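3.2 A cama como superfície de trabalho doméstico

Quando comecei a olhar para a roupa dentro de casa, eu achava que ia escrever sobre armários. Tinha até um esboço de capítulo com esse título, e as primeiras entrevistas do projeto Willow foram todas conduzidas com a pergunta errada: "onde você guarda?". As pessoas respondiam por educação e, logo depois, me levavam para a cama. É ali que a roupa é aberta, alisada, dobrada, abandonada pela metade e retomada horas depois (às vezes no dia seguinte, com alguma vergonha). Das 54 casas que compõem o corpus, quase não tenho anotação de campo em que a cama não apareça logo na primeira página, e foi isso que me fez mudar o eixo da pesquisa inteira em fevereiro.

Já na revisão da literatura eu comentei o trabalho de Gebreyes sobre superfícies provisórias, que trata de mesas de cozinha e bancadas. A ideia central me serve muito bem: uma superfície provisória é aquela que muda de função sem mudar de lugar e que precisa ser devolvida ao estado anterior até certa hora. A mesa tem de estar livre para o jantar, a cama tem de estar livre para o sono. Gebreyes não fala de quartos, e eu entendo por quê — entrar no quarto dos outros é bem mais delicado do que entrar na cozinha —, mas acho que a cama é o caso mais forte que existe para o argumento. O prazo dela não se negocia.

Figura 4. Quarto do conjunto Stirari: a cama arrumada e, junto à cabeceira de madeira, uma pelúcia do Pikachu. 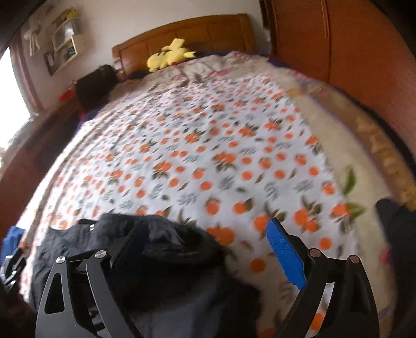
Volto ao prazo, então. Nas conversas que transcrevi, a palavra que mais aparece perto de "cama" é "ainda": ainda não dobrei, ainda falta, ainda está em cima. São 265 ocorrências no material codificado, e confesso que fiquei um bom tempo relendo uma por uma, porque elas dizem muito sobre como a tarefa é vivida. A roupa em cima da cama é uma pendência visível, do tamanho de um colchão, e ao mesmo tempo é o jeito que a pessoa encontra de se obrigar a terminar. Uma moradora me explicou que joga tudo ali de propósito logo de manhã, "senão eu durmo em cima do problema". Outra faz o contrário e só leva uma peça por vez, para a colcha continuar esticada. São dois regimes bem diferentes, e vou chamá-los daqui em diante de regime de despejo e regime de peça única.

O regime de despejo é rápido para começar e penoso para acabar. As peças se misturam, meia some dentro de manga, e quem dobra vai abrindo clareiras no monte. O regime de peça única é mais calmo, e tem uma vantagem que eu não esperava: permite ver a peça. Botão frouxo, costura cedendo, uma mancha que passou pela lavagem, tudo isso só é percebido quando a roupa está aberta e sozinha. Nas casas do Gorkero, onde pedi que as pessoas anotassem os consertos ao longo do semestre, quase todos os registros de conserto vinham de quem trabalhava desse segundo modo. Não quero forçar uma relação de causa aqui (talvez quem gosta de consertar também goste de dobrar devagar!), mas o padrão é consistente o bastante para merecer uma seção própria, e ela vem logo adiante.

O registro de peças, que os moradores preencheram à mão, soma 1517 linhas. Cada linha tem o tipo da peça, onde ela foi dobrada e um campo livre para reclamações. Esse campo livre acabou sendo a minha parte preferida do projeto. Lençol de elástico ganha de longe em quantidade de queixas, o que não vai surpreender quem já tentou dobrar um. Em segundo lugar, e isso sim me surpreendeu, vêm as jaquetas.
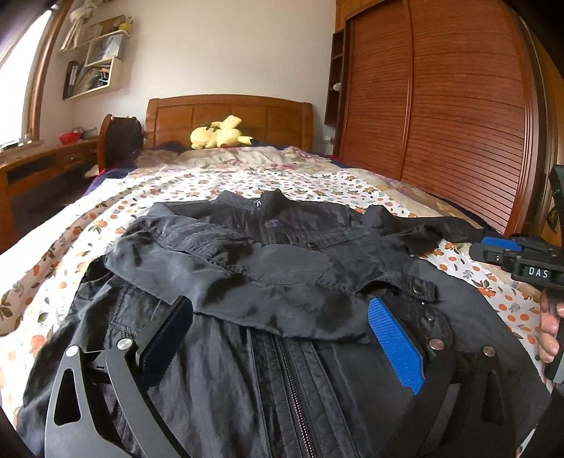

Jaqueta é uma categoria ingrata para quem escreve manual de dobra. Os guias que consultei ensinam camiseta, calça e toalha, e quando chegam nos casacos mandam pendurar e mudam de assunto. Só que pendurar supõe cabide, e cabide supõe espaço, e boa parte das casas que visitei não tem nem um nem outro sobrando. O que as pessoas fazem é improvisar, e o improviso começa quase sempre pelas mangas. Na jaqueta preta da segunda imagem, aberta sobre a cama com a gola voltada para a cabeceira, uma das mangas está cruzada em diagonal por cima do peito e a outra segue esticada para o lado, com o tecido amarrotado perto do ombro. É uma configuração que encontrei descrita muitas vezes no campo de reclamações, com frases do tipo "dobro uma e a outra fica olhando para mim". O zíper de metal também entra na conta, assim como os bolsos costurados: são partes mais rígidas num tecido fino, e a dobra tende a acontecer onde elas deixam, nem sempre onde a pessoa queria.

Vale registrar que a ordem das mangas divide opiniões de um jeito quase passional. Há quem feche o zíper antes de tudo, vire a peça de costas e só então traga as duas mangas para trás; há quem trabalhe de frente, uma manga de cada vez, e dobre o corpo por cima. Eu mesma sou do segundo grupo e tentei não deixar isso vazar para as entrevistas — acho que consegui, com uma ou duas exceções que ficaram gravadas. A codificação dessas sequências está no apêndice, e na seção 3.3 retomo as jaquetas a partir dos registros de conserto.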